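Bostix newsletter, November
From the manipulation group

Hand-held grippers get a second pair of eyes
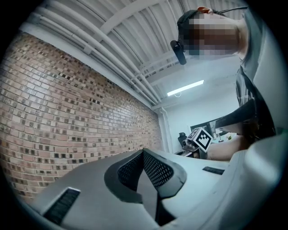
An operator with a head-mounted device holds one gripper, marked with a fiducial tag, as seen from the camera on another.

The manipulation group at Bostix has finished the first round of tests on Tirgate, its method for recovering hand motion from demonstrations done with hand-held grippers. The short version is that letting the grippers see each other helped a lot on two-handed tasks and made almost no difference on the others.

Each gripper has its own wide-angle camera, and until this summer we worked out its path through the room from that camera alone. The method compares what the camera sees from one moment to the next and builds up a track. It does well when there is plenty of texture to follow. Brick is good for this. Plain white walls and bare tabletops are poor, and so is any moment when the object being handled fills most of the view.

The larger problem was with two grippers at once. Both tracks could look fine separately and still disagree about how far apart the hands were. For folding a cloth or passing a cup from one hand to the other, that distance is the thing the robot has to get right. A policy trained on tracks with a small offset will close its fingers in the wrong place.

Tirgate adds the marker cube as a cross-check. When one camera can read a tag on the other gripper, the software gets a direct measurement of where the two are in relation to each other, and both tracks are adjusted to agree with it. The tag does not have to be in view the whole time. A few readings near the start and a few near the point of contact were enough in most of our recordings.

We collected 1,394 demonstrations across 5 tasks. Two of the tasks needed both hands, and those are where the gain showed up. Far fewer recordings had to be thrown out, and the policies trained on the corrected tracks missed fewer handovers. On the three single-handed tasks the results with and without the cube were too close to call.

Some things still need work. Fast wrist turns blur the tag and the reading gets dropped. Glare from ceiling lights can wash out a face of the cube at certain angles, and we are testing a matte print. The wide lens also bends straight lines heavily toward the edges, so a tag read far from the center is less reliable. At present we give those readings a lower weight, using a fixed cutoff that was picked by hand. We would like to replace it with something learned from the calibration data.

The next round will use the same tasks in a different room, with the recordings processed in Paracha, our in-house pipeline. Groups that want to try the correction step on their own two-handed recordings can ask for access through the shared tools page. Please include the lens calibration file with the request.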